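How to test whether a two-armed robot can manage a kitchen chore

By Simão Esteves
4 Dec 2023

People ask me whether a robot can do the dishes yet, or cook tea, or put the groceries away. The short answer is no, not in an ordinary kitchen with the usual mess. The longer answer depends on which piece of the chore you mean, and you can find that out on a bench with a few household items and a bit of patience. These are the steps we use at Curnisel.

1. Cut the chore down

"Make dinner" can't be tested. "Lift the lid off a pot, put the food in, put the lid back" can. Write the task as one sentence with a clear start and a clear finish. If you need a second sentence, you have two tasks.

2. Choose your items

Use a real pot and a real lid. For food, use toys. Soft play vegetables don't bruise or roll far, and you can drop them all day. Real produce can wait until the handling is reliable.

3. Mark out the work area

Put down a plain mat and tape a grid on it. The squares let you call out a starting position and get back to it after each run. Pick a tape colour that stands out from the mat, and press the edges down well or a gripper will find them.

4. Give each arm a job

Keep this simple at first. One arm looks after the lid and the other handles the food. Write down which is which, using the robot's own left and right. If you stand facing the robot, its left arm is on your right, and mixing these up will ruin a page of notes.
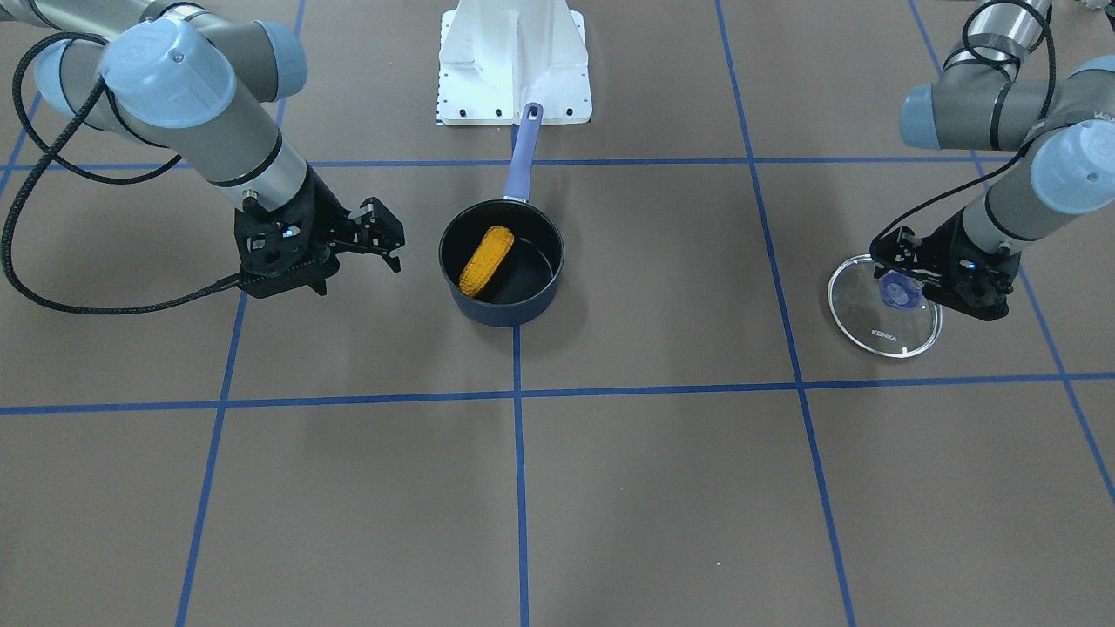 Pot and lid task on the taped mat. The left gripper has the lid by its knob; the right gripper is open, with the toy corn in the pot.

5. Run it slowly

Start at low speed with a hand near the stop button. Watch the cables as well as the grippers, as a loop that hangs clear in one pose can drag across the mat in the next. Glass lids are hard on camera-based systems because the camera picks up whatever is behind them. If the robot keeps missing, try a lid with a coloured knob before you change any software.

6. Score each run

We use three marks: done, done with help, failed. Anything where a person nudged an item counts as help, even a small nudge. In June we logged 137 runs of a lid task. The robot finished 36 of them without help. Most of the failures were at the last step, setting the lid down square on the rim.

7. Change one thing

Move the pot over by one square, or turn the handle, and do five more runs. This is where good results tend to fall apart. A robot that copes with one layout has learned that layout, and a kitchen has a new one every morning.

Mendonça, who runs the Prindent bench, won't call a chore solved until it has been through 1,000 runs with the items shifted each time. I think that's fair for a shop floor. For a home I'd also want the lights changed and the benchtop left cluttered – most demonstrations skip both.

Keep the score sheets, including the bad ones. You'll want them when someone shows you a video of a single good run.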